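Apr 14, 2019

Home from the accordion weekend in Nitley, tired, with sore shoulders. I'm writing it up tonight or I never will.

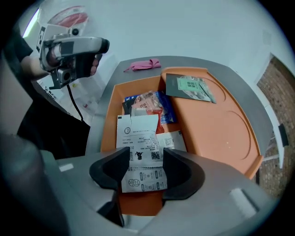 The drive was 13 hours with stops. I left the Martinelli in its case across the back seat with the belt around it, and it came through fine except for the low F on the left side, which was sticking before I left anyway. I worked it loose with a fingernail in the parking lot and it held all weekend.

First night was the open session in the old creamery. Too many boxes and only one bass player. We did the usual polkas for an hour and then somebody called a waltz in G minor that half of us didn't know. I dropped out and listened. The room is all brick and everything comes back at you late, so the fast tunes turn to mush past the third row.

The workshop the next morning was on bellows control. I have been closing too hard at the end of a phrase for years. We spent most of it on one long note, getting louder and softer without a bump at the turn. Dull work, but I could hear the difference by lunch.

The main concert sold over 200 seats. Sudar played second and were the best thing I heard – two accordions, a clarinet and a man on frame drum who hardly looked up. They did a long slow piece with no beat for the first few minutes, then the drum came in very low and the whole room sat forward. I bought the CD. Imby closed the night and were too loud for my taste, though people danced and the floor was full right to the end.

I played my two tunes at the members' hour. The first went well. In the second I lost the B part and went around the A part three times until my fingers found it. A woman in the front row clapped along on the wrong beat, which didn't help.

They want sign-ups early for the September one. I put my name down for the workshop and left the concert spot blank for now. Need to get that low F looked at, and the left shoulder strap is going at the buckle.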